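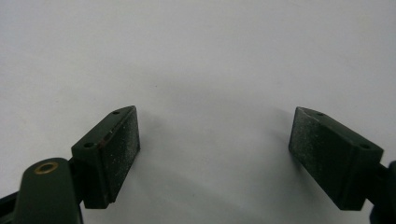
Recording hand-guided demos for the Haseck arm

Murnska says 14 demos will teach a pick. I wouldn't bet on it. Plan for 90.

1. Start every take with the fingers wide open.
2. Move slowly. Close, wait 300 ms, lift.
3. Shift the part a little between takes. Same spot every time teaches one spot.
4. Throw out fumbled takes. The manual says keep them; mine got worse.
5. Train, then test on positions you never recorded.

A low loss number proves very little.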